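Resale groups vs. consignment for outgrown toys and baby stuff
Kids' Gear and Hand-Me-Downs > Buying and Selling

mapleandrust
Posted 5 May 2025

We have a closet full of things our two have outgrown and I want it gone before we move. I took one load to the consignment counter at Mallgate in April. They kept less than half of it and the split is 48 percent to me, paid as store credit unless you wait for a check. Is it worth doing again or should I list everything myself? Mostly clothes, a stroller, board books, and a lot of big toys.

tincup_dad
We quit consignment after one try. Sell the stroller yourself. That is where the money is and there is no reason to give half of it away. Clothes I would bag up by size and sell by the bag. Don't list single shirts. You will spend your evenings answering "is this still available" for two dollars.

hallwaycloset
I disagree about consignment. I have a full-time job and no interest in strangers on my porch. Mallgate takes it or they don't, and I'm out of there before lunch. The credit is fine if you still have kids to dress. OP, if yours are done growing into that store, then sure, it is less useful.

mapleandrust
They're still in sizes Mallgate carries, but we're moving over 75 miles away. The credit would be hard to use.

tincup_dad
Then that settles it for me.

pennywise_lou
I sell mostly on Sendavis and have for a few years. What works for me:

Wash everything first, even if it looks clean. Big bricks go in a mesh bag in the washer, cold, and then on a towel overnight. Wooden toys get wiped and that's all. Take your pictures near a window during the day on something plain. I use the kitchen counter.

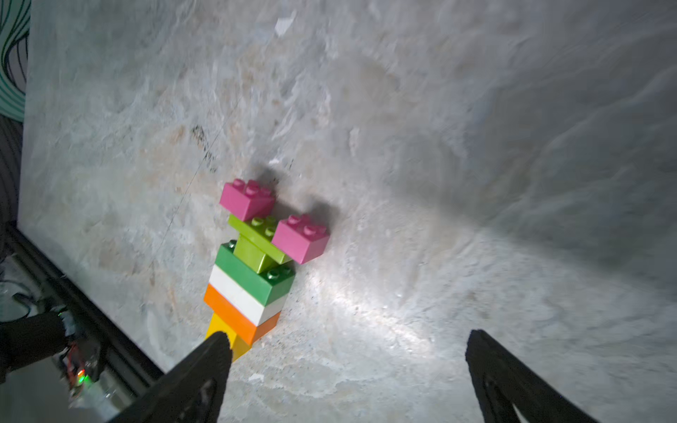 Put the price in the title. Say up front whether you have a dog or a cat, people with allergies will ask anyway. And give a pickup window, not "anytime" — anytime means they message you at ten at night from your driveway.

For bricks and blocks I sell by weight. Counting pieces takes forever and the buyer never checks.

gravel_and_oats
I would not put bricks in a washer. I did a load that way and several came out scuffed. A sink with dish soap does the same job.

pennywise_lou
Cold and gentle cycle? Mine have been through plenty of times. If the bag is packed too full they knock around less, so I fill it up.

gravel_and_oats
Gentle, yes. Could be the machine. I still do the sink.

hallwaycloset
Does Sendavis still charge the seller a fee on local pickup? That is why I left.

pennywise_lou
Not on pickup where I am. Shipping, yes. I don't ship toys, the box costs more than the toy.

orchard_st_mom
There's a swap at the Kostiuk Center every spring too. You pay 4 dollars for a table and keep whatever you make. Get there early, the good tables are by the door. I sold nearly all our board books last year. The big plastic stuff was slower and I drove some of it home again.

tincup_dad
Flirkevia takes leftovers if you're near one. Donation only. They don't want car seats or cribs.

mapleandrust
Thanks all. Stroller is getting listed tonight. I'll do the clothes in bags and see about a table at Kostiuk if there's one open. Does anyone know if they allow strollers there, in case mine doesn't sell?

orchard_st_mom
They do, but it has to fit in your own space. Call the front desk, the website is out of date.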